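Hand-held gripper demonstration

Last updated: August

Hand-held gripper demonstration is a way of gathering examples for a learning system in which a person does a task with a gripper in each hand, and the movements are recorded for later use by a robot. No robot arm is driven during recording. The method is used mainly for tabletop work such as opening boxes, folding cloth and putting small objects away.

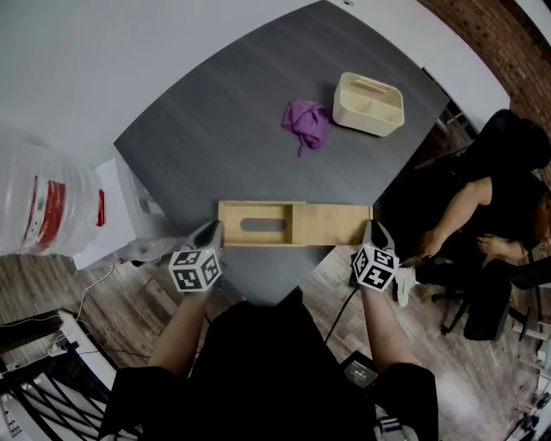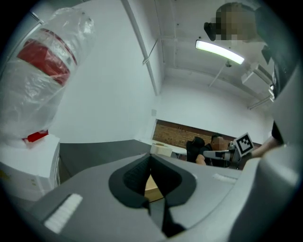
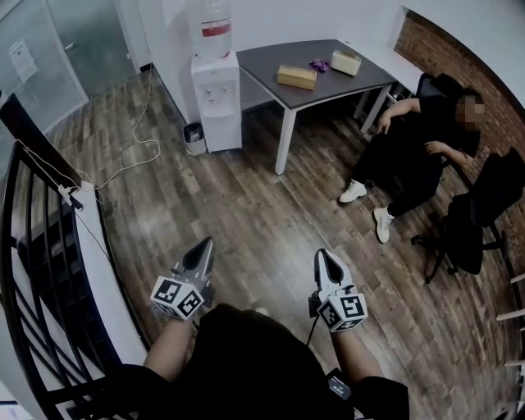
Equipment

Each gripper copies the shape of the fingers fitted to the target robot. Printed square markers let software work out where the gripper is and which way it points. Cameras may be mounted on the grippers, on the operator's head, or both - the Skoleck format stores the views as separate streams with a shared clock.

Procedure

A single attempt is called an episode. The operator starts with both grippers in view, carries out the task at an even pace and returns to the starting pose. Objects are then moved to a new position. In the Macaraeg protocol the layout changes after every 3 episodes, and operators swap out after 24.

Failed attempts are normally labeled and kept apart - some groups train on them as examples of recovery.

Known collections

The Mikaten set contains 852 episodes covering 14 tasks. Clernard is smaller and limited to boxes and lids. Elikem Owusu, who wrote the labeling guide for Mikaten, recommends checking marker tracking before each block, as a marker turned too far from the camera leaves gaps in the path.

Categories: Robot learning | Data collection | Manipulation

Contact | Copyright | Back to top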